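Hard water and the wash: notes after six months

June 4, 2024
4 comments

The house in Emthorpe is on a private well, and the water is hard enough that a kettle scales over in a week. I had been using the detergent dose printed on the box, which assumes soft to medium water. Towels came out stiff and dark shirts had a gray cast.

Detergent contains builders that tie up calcium and magnesium before they can react with the surfactant. When the builder is used up, the remaining hardness binds to surfactant and soil and settles back on the cloth. More rinsing does very little for this. The rinse water is as hard as the wash water.

I tried two changes, one at a time. First I raised the dose by a third. Whites improved, but the drum needed a second rinse to clear the suds. Then I went back to the printed dose and added washing soda, dissolved in a jug of warm water beforehand. Towels were noticeably softer after 8 loads. Wool and silk stay out of this, as the alkalinity damages both. 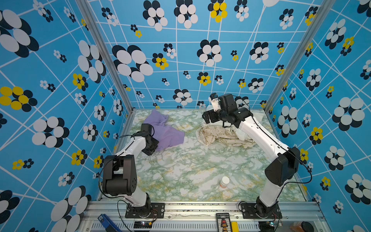
Load size matters more than I expected. A packed drum cannot tumble, so the cloth rubs against itself in one place and the wash liquor never reaches the middle. I now stop at three quarters full for cotton and half full for synthetics.

Laimutė Mockus wrote to ask about citric acid in the rinse. It dissolves carbonate deposits well enough, but I would keep it out of the main wash, where it would simply neutralize the soda. I plan to test it on the oldest towels in July and will post the doses.

Share 6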